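Tirnby workroom – table and floor check
Date: 3/31/20
Checked by: Wekesa Mollel
Next check due: April

**1. Table**

- [x] White top sits flat on the wooden table
- [x] No chips or splinters on the rounded table edge
- [ ] Top clear of loose textiles

Comment: One black cloth on the white top, bunched up. Cloths go in the basket when not in use. Not a hazard where it is, but it counts as an open item.
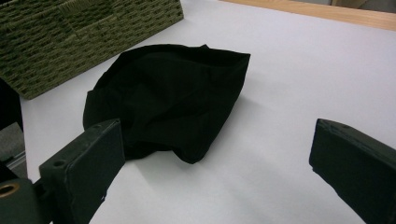
*Item 1 – black cloth on white tabletop.*

**2. Basket**

- [x] Weave sound, no broken strands
- [x] Label present on inner wall
- [ ] Basket fully on the table

Comment: The near corner hangs over the left front edge. Move it in by 4 inches. Low walls are fine for cloths, but please don't stack anything heavy in it – the Drelcombe list says soft goods only. 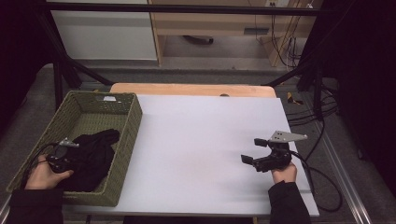
*Item 2 – green woven basket with black cloth, corner over the table edge.*

**3. Floor and cables**

- [x] Carpet flat, no lifted seams
- [ ] Cables clear of the walking side
- [ ] Loose tape picked up

Comment: Cable loops on the floor to the right of the table, with a small piece of yellow and black tape next to them. Coil and tie the cables. Bundles hanging at the desk can stay as they are until April.

**4. Outlet at desk**

- [x] Cover plate tight
- [x] Nothing stored against it

Open items: 4. Makori to clear items 1 and 2, cables and tape with Trotereo.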